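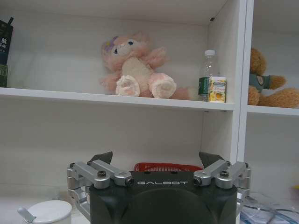
Falcão Kicking Net (full size, with ground pegs and carry bag)

£165, in stock, ships Tuesday
Sold by Plirnico, American football kit for British clubs

I've wanted to stock a decent kicking net for years. I kicked for a university side and then for two clubs after that, badly at first and then a bit less badly, and for most of that time my warm-up on the sideline consisted of booting a ball into a hedge and going to get it. Some grounds didn't even have a hedge! At one away game I was kicking towards a dual carriageway, which does concentrate the mind but doesn't do much for your follow-through.

So when Tomás Ramalho at Falcão sent me one of these to try, I took it out to the park the same evening, still in my work shoes (changed them after the first kick, don't do that). I kept it for the whole of the pre-season and put 400 kicks into it before I'd agree to put it on the site. Then I ordered a batch.

What you get

The frame, in steel, in sections that push together and lock with a sprung button. The net itself, black, with a pocket in the middle that catches the ball and drops it back down at your feet. Eight ground pegs. A carry bag with a shoulder strap that is properly stitched on, and I mention it because the strap came off the last net I owned in a car park in the rain.

The whole lot weighs 28 kg in the bag. I'm not going to pretend that's light. I can carry it from the car to the touchline on my own, with one stop, and I grumble. Two people can do it easily with a handle each. The cheaper nets weigh far less and you'll find out why the first time the wind gets up.

Putting it up

It took me ages the first time, mostly because I ignored the instruction sheet and put the side poles in upside down. Now I'm quick, and I've seen our under-19s do it quicker still with a bit of shouting. Lay the base out flat, build the two uprights, clip the net on at the top corners before you lift anything, then stand it up and peg it. The net has a coloured tab on the top left corner. If the tab's at the bottom, start again (I speak from experience).

On 3G or 4G you obviously can't use the pegs, so you'll want sandbags over the back bar. I sell the Surkberg ones, which have a long flat shape and don't roll off. Please don't use dumbbells. A ball off the crossbar and onto a dumbbell goes anywhere it likes.

How it kicks

Lovely! The pocket is deep enough that a clean strike just dies in it. Mishits go into the sides and come back towards you a little, but not fast. I was worried about punts, as you're catching the ball higher and the top bar on a lot of nets is right where you don't want it, but Falcão have set theirs back behind the mesh and I haven't clanged one yet. Our punter has, once, and he'd like me to say he was tired.

There's a strip of white tape stitched down the centre of the net and I've got very fond of it. You pick your line, you kick, you can tell straight away whether you've pulled it. I've been pulling everything left since about 2 games into my first season, so that's been educational.

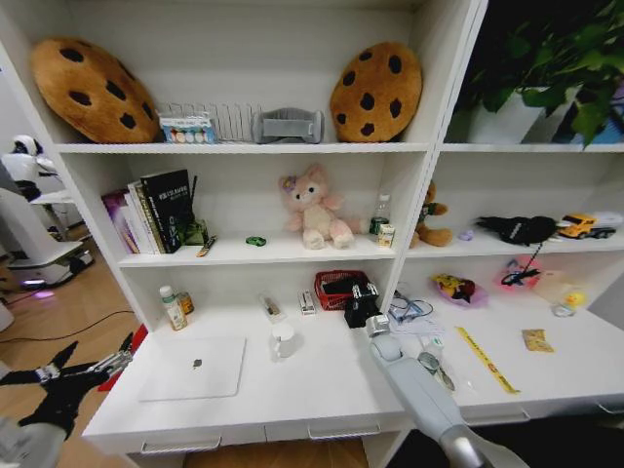
Cookie cushions on the top shelf, books underneath.

What it isn't good for

It's a net for place kicks and punts from close in, a couple of strides away. Long snappers can use it too, but the pocket is higher than a holder's hands, so you'd want to hang a target lower down. I've got a clip-on Clorent target that does the job and it's on the accessories page.

It's no use at all for quarterbacks wanting to practise deep throws, and I get asked that every single week. Buy the throwing net instead, it's got three pockets and costs less.

I also wouldn't leave it up outside all winter. The frame is powder coated and mine hasn't rusted, but the net will go stiff and sad if it's left in the wet for months. Dry it over a fence or a door, then bag it. If you have to put it away damp after a game (we've all done it) just get it out again the next day.

Spares

I keep replacement nets, locking buttons and pegs in stock. You will lose pegs. Order a spare set at the same time and save yourself the postage. If you bend a pole, send me a photo and tell me which one it is; they're lettered near the end, and the letters on the left and right uprights are different even though the poles look the same.

What other people have told me

"Used it all through June for our kicking camp and the pocket's still tight. The bag zip is a bit mean on the corners." Consuelo Medrano

"Bought to replace one that blew onto the pitch in the middle of a drive. This one stays put. Heavy, though." Abílio Moreira

"Instructions could do with bigger drawings. Good net." Florêncio Carrilho

I've passed the comment about the drawings on to Tomás, and I agree about the zip. Start from the strap end and it goes round more easily.

Delivery and returns

It comes in one long box, and somebody needs to be in to sign. The driver will leave it at the door and won't carry it upstairs. If you change your mind, send it back within the month, clean and in the bag, and I'll refund you once it's here. You pay the return postage unless there's a fault, in which case I do.

Clubs ordering more than one, drop me a message before you check out and I'll sort the carriage so you're not paying twice. Same goes if you want it sent to the ground and not to your house; I just need to know who'll be there and what time the gate's open.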